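We use cookies to remember your login and keep the forum running. Accept / Manage settings

Low-key 6th birthdays at home: how many kids, how long, and do you open presents?

grodonside_mum
My youngest turns six soon and I've been going round in circles. Her sister had the big hall party at that age, with the jumping castle and the whole class, and I came home so wrung out that I cried into a bowl of leftover cheezels. This time I'd love to keep it at our place, a few friends, cake, games in the yard, everyone gone by lunch. My mother-in-law thinks leaving out half the class is unkind. My husband thinks two hours is too short to be worth people driving over. Would love to hear what has worked for other families, especially if your house is on the small side like ours!

Pesar Pete
Two hours is plenty, love. Mine are teenagers now and every tear at every party we ever threw fell in the third hour. We did ten till twelve, sausages at half past eleven, cake straight after, and the parents were so grateful they practically hugged me at the gate. As for numbers, we used the child's age, so six for a sixth. It's an old rule, but it gave us something to point at when the relatives started up.

marmaladehen
I'm going to disagree with Pete a little, in a friendly way. Age-equals-guests sounds lovely until your child is the seventh friend. My son was left out of a few of those in his first year of school and he knew all about it, because the others talked of nothing else in the sandpit. If you can't have everyone (and I do understand, we're in a unit ourselves) I'd hand the invitations over privately and ask the parents to keep it quiet. Or send a tray of cupcakes to class so they all get a bit of the fuss.

Pesar Pete
Fair point about the sandpit, marmaladehen. We always texted the parents, I should have said so. I still wouldn't have the whole class in my lounge room for any money.

Hoi-yan Yen
Hello all, I don't post much but this one is close to my heart as we had my daughter's sixth at home in December. We had her cousins and a few friends from school, and I'd planned far too much. I had a treasure hunt with rhyming clues that I stayed up until all hours writing, and they were done with it before I'd finished my cup of tea. What they loved was musical statues, over and over, with my dad in charge of the music because he cheats so shamelessly. So my advice is to plan half of what you think you need.

On the decorating side I kept to cheap and cheerful, a plastic Happy Birthday tablecloth with balloons and streamers printed on it, and she thought it was the height of glamour.
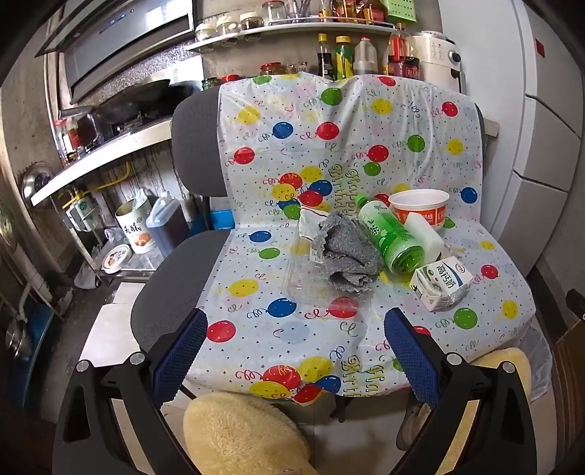
We saved the presents until everybody had gone home. I know some people feel the giver should get to see their gift opened, and my own mum certainly does, but my daughter gets overwhelmed with a crowd leaning in, and it meant she could sit on the rug with each one and have a proper look. We sent each child a drawing and a thank you note that week. One mum told me hers was still on the fridge.

marmaladehen
Oh, I'm with your mum, Hoi-yan! My lot would have burst if they'd had to wait. Choosing the gift is half the joy for the little guests, and I think it's good practice at saying thank you to somebody's face, even for the third colouring set. But the note is a beautiful touch and I may pinch it.

saarinen_st
Has anyone tried "no gifts please"? We did, and half the families brought one anyway, which left the other half mortified on the doorstep. Never again. Now I just say a book is lovely if they'd like to bring something.

grodonside_mum
You're all so kind, thank you. I've settled on ten till twelve, her closest friends, invitations by text and cupcakes for the class so that Grandma can relax. Still undecided on presents, so I think I'll ask the birthday girl. Hoi-yan, is your dad available for hire?

Hoi-yan Yen
He'd do it for a slice of cake and somewhere to park!

Contact us | Forum rules | © Amach Family Boards | Back to top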